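Open day at Staduline, Sep 9, 2026

The talk I went for was on a gripper fault, which the Radel arm first showed in simulation.
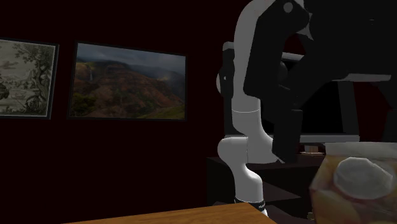
Kayode Edet said from the back that a fault in a simulator hurts no one, and asked when it had shown up on the real arm. Two weeks later, we were told. The gripper let go whenever the stop button was released, so anything it was holding fell. The log had 41 drops in 115 restarts.

The fix makes the fingers stay shut until an operator clears them at the panel. Hiwot Tufa asked about a power cut, and the presenter said that case is still open and testing goes on until November.

After that we walked through to the Rolley hall, where the real arm stood behind a locked gate. It wasn't running. Parking is on the north side and the tour takes two hours.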